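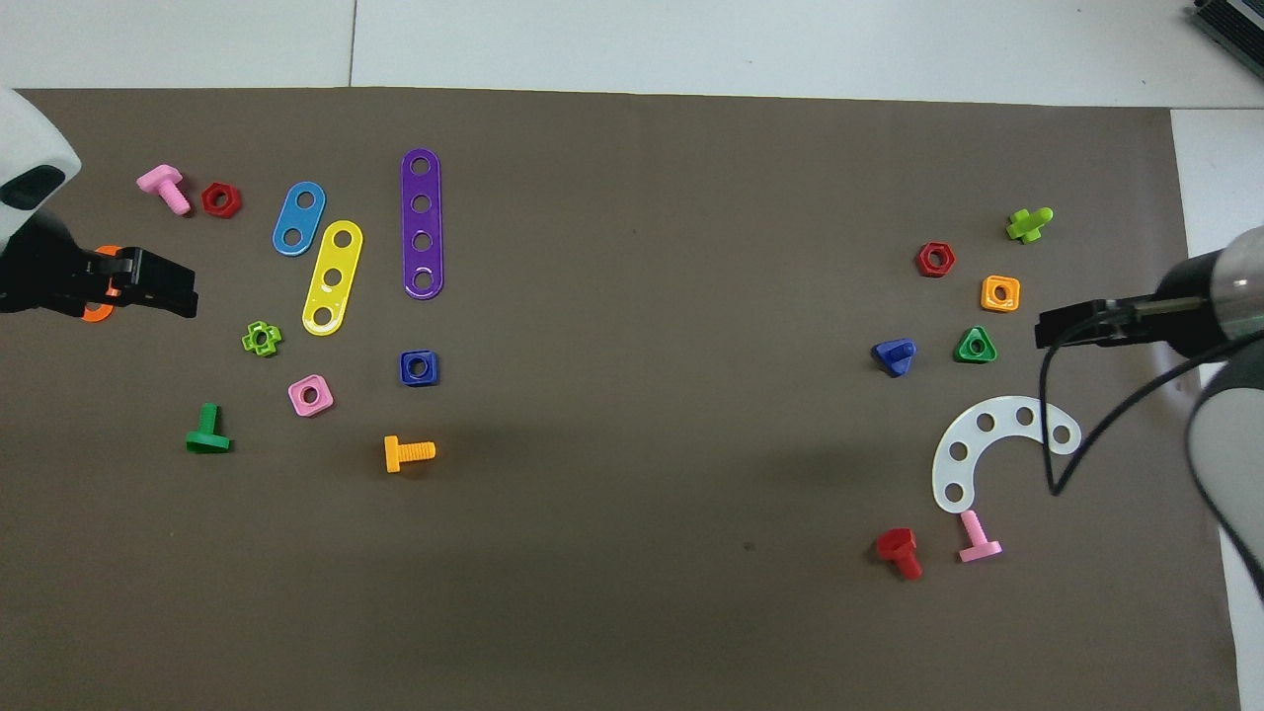 Two-arm sort: planner keeps parking one arm while the other does all the work

Posted in Planning and Control

Running a bimanual pick task, plastic nuts, bolts and perforated strips scattered on a brown mat. Two loose clusters, one per arm. Perception is fine, pose estimates come through at 7 Hz and the labels are mostly right colour and shape. Trouble is the scheduler. I'm using Fodor for task allocation and the Rusar motion planner underneath. Left arm gets a goal, right arm sits there open until left is completely done, then they swap. Never both at once unless I hard-code it.

Tried so far:
bumping the sample limit to 1000 – no change, just slower
splitting the mat down the centre into two zones in the Fodor config
turning off self-collision between the arms (don't, I know, it was in sim)

Logs say "resource held: workspace" over and over. Only happens since I updated on Thursday. Is this a lock somewhere or have I stuffed up the zones? Would rather not write my own allocator.
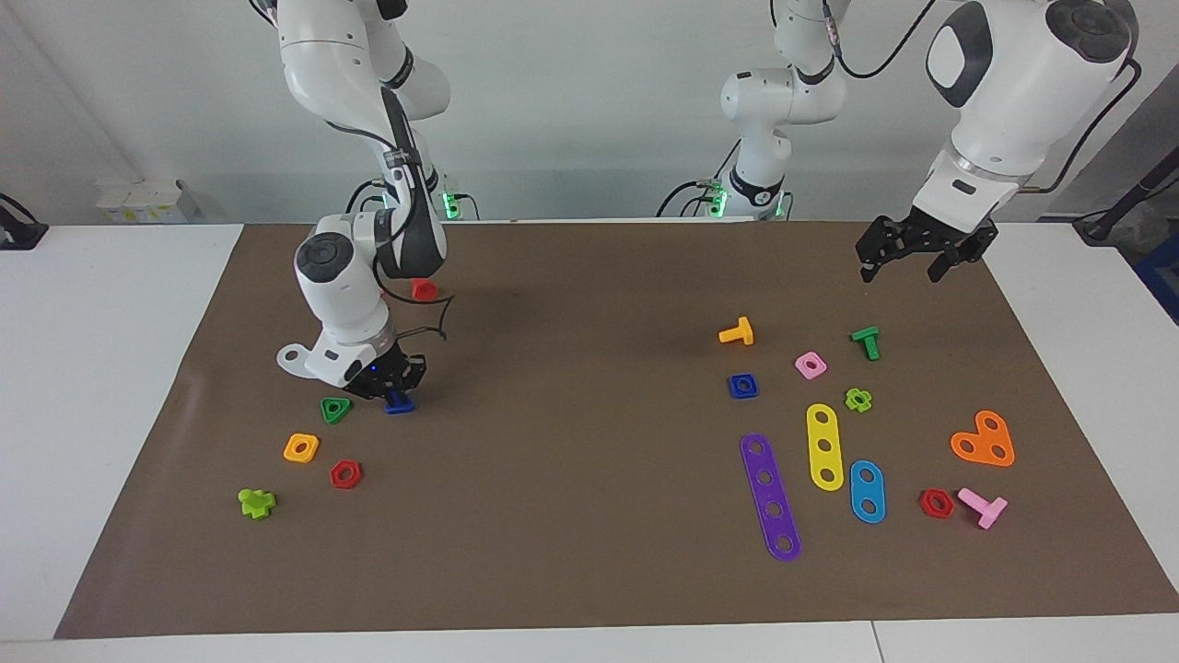
prukmont_dev
Workspace lock, yeah. Fodor treats the whole mat as one resource unless each zone has its own ID, and the newer config format doesn't read the old zone names. It doesn't error either, just quietly falls back to a single one. Your split is probably being ignored. Open the allocator config and check for zone_id under each arm. If you only see "name" that's your problem.

Also put the keep-out strip back between the clusters. Wide enough for a gripper plus whatever your cable loops do, the planner has no clue about cables unless you model them. I use a fat capsule hung off the wrist link, ugly but it's caught a few snags for us.

Turn self-collision back on befroe you go anywhere near hardware.

sosbridge_lab
Had similar. Lock was only half of it for us, the other half was Rusar planning for a 17 joint group (both arms plus the torso) every single time, so even with seperate zones it queued the requests. Make 2 groups, one per arm, plan them on their own and do a timing check on the pair of trajectories before you send. If they clash, delay the shorter one. Dumb but works most of the time.

Doesn't help for handovers, you still want the combined group there.

kettle_on
have you tried rolling back the update? fixed mine. didn't look into why sorry

Poster's reply
zone_id was missing on both arms, cheers prukmont_dev. Arms now get goals at the same time in sim with self-collision on. Still the odd stall of up to 2 seconds when a part sits near the centre line, will try the separate groups next.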